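Packaging and Everyday Materials, Handout 6
Why we wrap things, and what it costs us
Spyros Mujić

Okay, so last week we got as far as glass and tin and I ran out of time (again, sorry!), which means we're going straight into the light stuff today: thin film, molded cups, coated paper. Please have your notes on barrier properties handy because I'm going to lean on them a lot.

Start with the basic question I keep coming back to. What is a package for? Most of you wrote "protection" on the first worksheet, and sure, fine, but protection from what? A cracker needs to be kept away from damp air. A lettuce needs to breathe a little or it turns to slime. A stack of cups doesn't go stale at all, and it still gets a wrapper, mainly to keep dust and fingers off the part that touches your mouth. Same clear film to look at, three completely different jobs.

I'd like you to think about film first, because it's the one everybody throws away without looking. Pull a piece of it tight and let go. Does it spring back, or does it stay long and saggy? Does it crackle? Polypropylene film tends to be crisp and noisy, and the softer polyethylene bags tend to be quiet and stretchy. It's not a lab test, and I wouldn't bet the house on it, but you'll get a feel for it faster than you'd think. 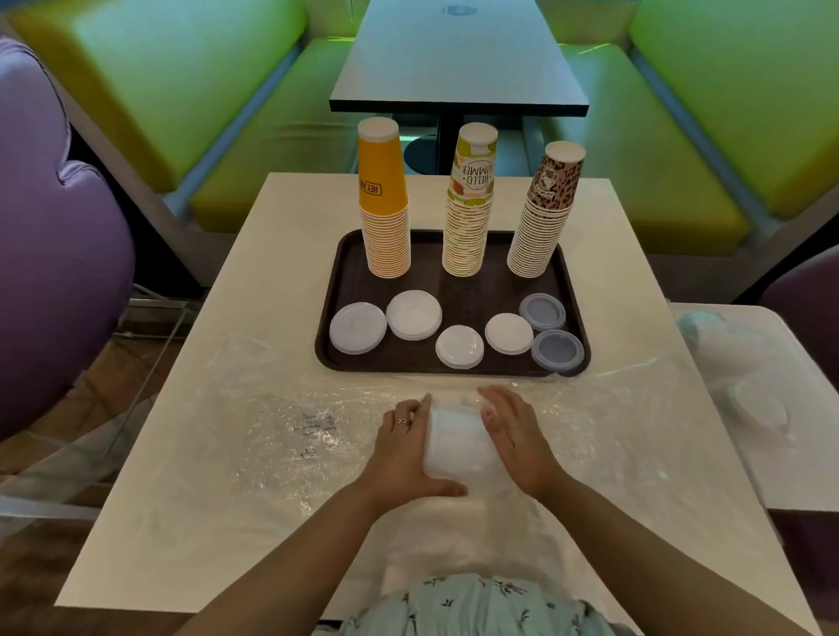

Plastic cup on its side, with clear sheeting under it.

Now rigid versus flexible, which tripped up half the class on the quiz. Polypropylene can be a crinkly wrapper or a stiff cup or a bottle cap with a hinge you can bend a thousand times. The thickness and the way it's formed matter as much as what it's made of! A thin wall flexes when you squeeze it, a rolled rim stiffens the top, and little ribs down the side let the maker use less plastic for the same strength. When you do the squeeze exercise, do it at the rim, then halfway down, then near the base, and write down where it gives.

Case study time. I'm using two made-over product lines from the reading packet, Sallance and Lennox, and you need to have read both. Sallance went thinner on everything and saved a pile of material, then had crushed boxes at the bottom of every pallet. They were packing 297 to a case and stacking the cases too high, and the cartons at the bottom took all the weight. Lennox kept the heavier wall and dropped to cases of 50, so they shipped more cardboard and broke less product. Which one wasted less? I go back and forth on it every year and I want to hear you argue. Bring numbers, and count the broken ones as waste, please. The Lennox table lists 3,094 cases for the trial month, and that's the figure to use (the one in the older packet is a typo, cross it out). 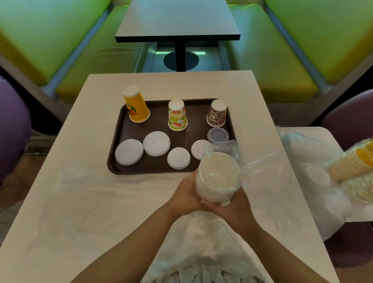 Paper is the one people feel good about, and I get it, I do too. But plain paper and hot coffee are a terrible match, so a paper cup for drinks nearly always has a lining, very often a thin layer of polyethylene, and that lining is what makes it awkward to recycle with your newspapers. Then add up everything that travels along with the cup. White cups come stacked one inside the next in a clear plastic wrap, the lids are a separate item, and all of that goes in the tally when somebody tells you they've "switched to paper." Nesting is the clever bit, by the way. Cups taper so they'll slide into each other, and you save a huge amount of truck space that way.

For next time: read the Zanel chapter up to the section on inks, and skip the appendix unless you like tables. Keep a packaging diary for two days. Write down every wrapper, lid, tub and bag you open, what you think it's made of and what it was protecting. Aim for about 20 entries. If you have way more than that, stop, it's fine, I don't need your whole kitchen. Also, the Justuseo worksheet is due at the start of class, on paper, with your name on it this time!

Questions? Email Spyros Mujić through the course page | © 2022 Course handouts, all rights reserved | Back to top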